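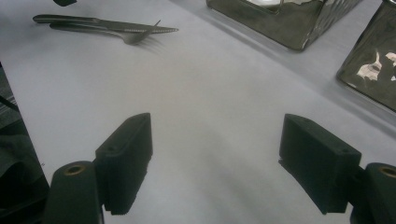
Birdie Sorensen irons her tablecloths on the table. I thought I'd misheard her, so I asked again, and she laughed at me over her coffee.

"You put the cloth down, you put a towel under the part you're working on, and you go," she said. "Why would I fight with an ironing board? The thing's three yards long!"

I'd driven out to Urkville to talk to her about white linens, which she has been washing, mending and renting out for church suppers and weddings (and one very muddy family reunion) longer than I've been able to cook. She keeps 461 of them in what used to be the dining room. Almost all are white. I asked if she ever got tired of it.

"White's easy. You can boil it, you can bleach it if you have to. Somebody brings me back a burgundy one with candle wax on it, now that's a bad morning."

Creases are her favorite subject, and I got a good long while on them. She doesn't mind a soft one. What she can't stand is a hard fold line right down the middle, and she blames shelves for that. Hers get rolled on cardboard tubes that Tanveer Dhanial saves for her from his carpet store over in Flandale.

"My mother folded everything in thirds and put it under something heavy," she told me. "Looked like a road map when you opened it."

And red wine? I had to ask — I've ruined two cloths myself. Cold water first, she said, and plenty of it, then dish soap, and keep it out of the dryer until the spot is completely gone. She said that last part three times and looked at me pretty hard.

Before I left she sent me home with a cloth that has a darn in one corner. I still haven't found the darn. It's on my kitchen table now, and I've been eating toast over the sink.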